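In defence of the ugly plastic basin

I have been told, more than once and by people I otherwise like, that grown-ups don't keep plastic basins in the kitchen. Grown-ups have a nest of matching bowls. Grown-ups have the ceramic ones with the speckled glaze that you see in every shop window on the main street in Prurnidthorpe, the ones that weigh as much as a small dog and chip the first time they meet a tap. I've owned those bowls. I gave them to my sister and I don't miss them one bit.

What I want, and what I think most people who cook for more than two want if they'd only admit it, is a table covered in odd vessels. Big ones. Light ones. Ones in colours that don't go with anything! A yellow one shaped like a scallop shell, say, because somebody saw it and it made them happy, and then a steel one because steel is steel and you can't kill it.
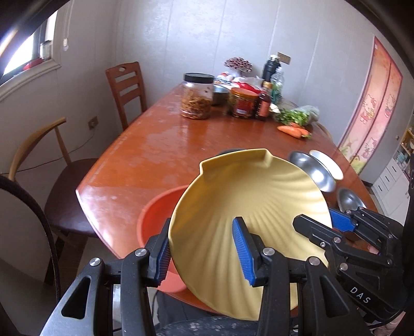 My friend Crisanto Yap is the one who got me onto basins. I'd gone over on a Saturday to help him cook for his mum's birthday, and I asked where the mixing bowl was, singular, like a fool. He looked at me the way you'd look at somebody who turned up to paint a house with one brush. In his kitchen the noodles soak in one basin and the greens get washed in another, the mushrooms have their own because they drop all that grit, and there's always one spare sitting about for whatever you forgot. We fed 22 people that day and I don't think I washed up in the middle of it once. At home I'd have been rinsing the same poor bowl all arvo.

That's my whole argument really, but I'll keep going because I've got a cup of tea and the dog's asleep.

The case against plastic is mostly looks, and a bit of it is fair. It stains. Put turmeric near a white basin and you'll have a yellow basin by dinnertime. It scratches if you go at it with the rough side of the sponge (don't), and I wouldn't tip boiling water into one or leave anything oily and hot to sit in it. I use steel for that. I also use steel for marinades, and for anything with raw chicken in it, because I like being able to blast the thing with water straight out of the kettle and know where I stand. So I'm no purist. I want both kinds, side by side, and I want enough of each that I'm never standing there with wet hands wondering where to put the cabbage.

But for soaking and rinsing and carrying? Plastic every time. It weighs nothing. You can fill it at the sink and walk it to the table without your wrists complaining, and when you drop it, which I do, it bounces and makes a silly noise and that's the end of the story. Torunn Lie from my book club dropped one of her speckled beauties in June and was finding bits under the fridge well into spring.

Then there's the handle question, on which I have strong feelings. A basin with a little handle is a better basin. I'll accept a lip, I'll accept a decent wide rim you can get your fingers under, but a perfectly smooth round bowl full of water is a menace and whoever designs them has never had to carry one past a toddler. The nice homewares people at Girnitar sell a bowl for 46 dollars with no lip, no handle and a base so small it rocks if you breathe on it. I picked it up in the shop and put it straight back down. My last basin came from Karagiannis, the discount place behind the train station where the aisles are too narrow for a pram, and it cost less than the parking.

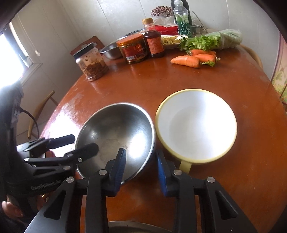 I do think there's something a bit sad in how we've been talked into tidy kitchens. I had a flick through the Grivwood catalogue at the dentist and every bench in it was bare apart from one lemon. One! Who lives like that? Where are the jars? Where's the thing you put to soak and the other thing you're hoping will soften up in time? Cooking for a crowd takes up room. It spreads out over the table and onto the chairs, and if you've got a big solid wooden table that's already lost a bit of its polish then you're lucky, because you can stop fussing over it and get on with dinner. I spent years putting mats under everything. These days I wipe it down after and give it some oil when I remember.

Torunn's objection is storage, and I'll give her that one, sort of. Her unit has four cupboards and a drawer that doesn't open all the way. But basins stack, even the daft-shaped ones if you put them on top, and mine live on the laundry shelf with the pegs inside the smallest. The scalloped sort will hang on a hook if there's a gap in the edge. And they earn their keep outside the kitchen too. Mine have bathed a kitten, iced a sprained ankle and held a truly shocking amount of Halloween lollies.

So buy the loud one, is what I'm saying. Buy it somewhere cheap and buy two while you're there. Crisanto's after a green one for his birthday and I've already got it hidden in the boot, under the picnic rug, with a bag of dried mushrooms inside.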